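Silicone case keeps getting dusty and gritty, is it wrecking my phone?
Phones & Accessories > Cases and Covers
1,528 views

garnar_gal
So I finally gave up on my old hard shell and got one of those soft silicone cases, the Priltuneo one in light blue. Love the color, love how it feels. But oh my gosh, the LINT. I work at a bench all day (picture framing, so mat board dust, little wood bits, all of it) and by lunch the thing looks like I dropped it in a vacuum bag. I took it off Tuesday night and there was a line of grit all the way around the inside lip. Is that stuff scratching my phone? How often are you all taking yours off to clean?

Iltier_Pete
Welcome to silicone. It grabs everything. I take mine off every Sunday, wash it in the sink with dish soap, let it dry on the rack overnight. Phone gets a wipe with a soft cloth while it's naked. Takes no time at all.

mudroomking
Every week?? I've had the same case on for 2 years and never taken it off once. Phone is fine. You people are going to wear out the corners with all that peeling and stretching.

Iltier_Pete
You don't know that it's fine if you've never looked lol

mudroomking
Schrodinger's phone. I'm at peace with it.

tallgrass88
I'm with Pete on this one. I popped mine off last February to trade the phone in and there were fine scratches all along the edge where the sand had been sitting (we live near the beach, so I had it coming). They knocked money off for it too. Grit under a snug case moves a little every time you grab the phone, and that's all it takes. Also, watch where you set it down when you do take it off — a shop bench is about the worst place you could pick.

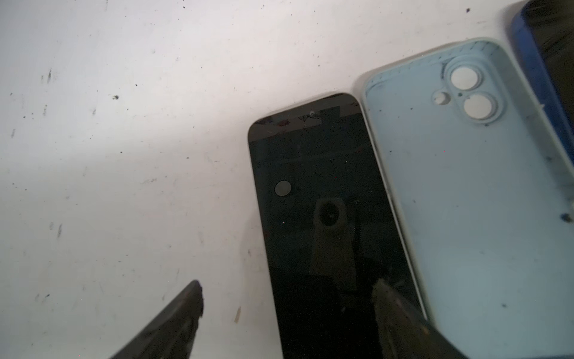 Can you wash a silicone case while it's still on the phone?

Take it off first, because soapy water pushes the grit down into the gap around the edge and leaves it there.

garnar_gal
OK that makes sense. I was going to just wipe it with a baby wipe and call it good.

Pretorius_fan
Baby wipes leave a film on mine and then it gets even MORE lint. Plain dish soap and warm water, an old toothbrush for the lip and the button covers. Skip the paper towel after, it sheds. Let it air dry.

mudroomking
A toothbrush. For a phone case. I have 300 unread emails and a garage I can't walk through, I am not toothbrushing a phone case.

tallgrass88
Then get a hard case! The smooth ones barely pick anything up.

garnar_gal
I had one, it slid off everything. Truck dash, couch arm, bathroom counter. That's why I switched.

Iltier_Pete
Wash it once a week and keep the phone in a drawer or your apron pocket while you're cutting. I used to leave mine by the table saw and that was dumb.

garnar_gal
Apron pocket is full of pencils but I can probably clear out a drawer. Case is drying on the dish rack right now and it looks way better — the toothbrush got the gunk out of the charger hole too.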